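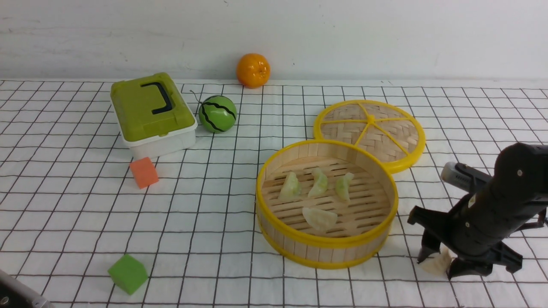
Vinzenz Lüthi told me I'd be sorry I waited so long to buy a rice cooker, and he was right. I'd always made mine in a saucepan, the way my mother did, and scorched it about as often as she did too.

I've had the Zetden since October and use it 2 or 3 nights a week. Brown rice comes out tender all the way through — my pot never managed that — and the keep-warm setting is a blessing when supper runs late.
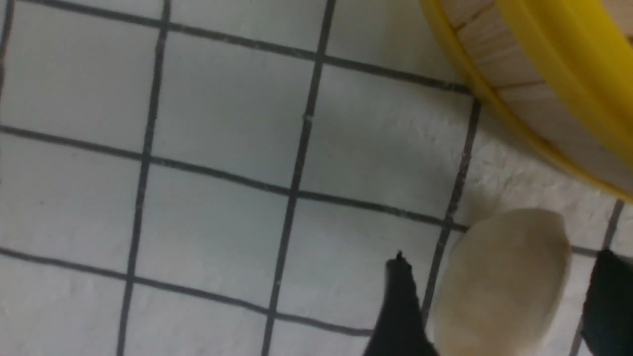
White tile, dark grout.

My one grumble is the steam vent, which spits a little if you fill the bowl to the top line. I do 500 grams at most and rinse well first. 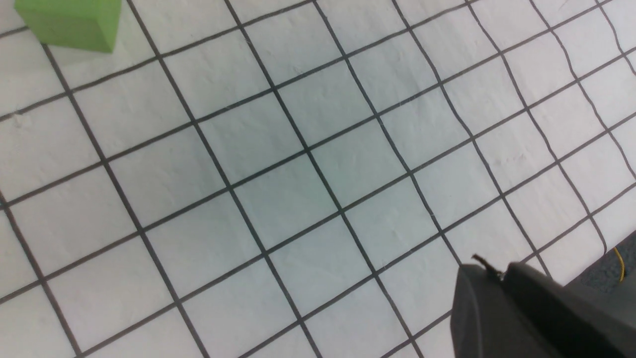 Black grid on white paper.

Would I buy it again? Oh yes, in a heartbeat!

Comments

Amo: Does it do oatmeal? Mine boils over every time.

Schwaiger: I do steel-cut in mine on the porridge setting, half full. Lovely with a spoonful of butter.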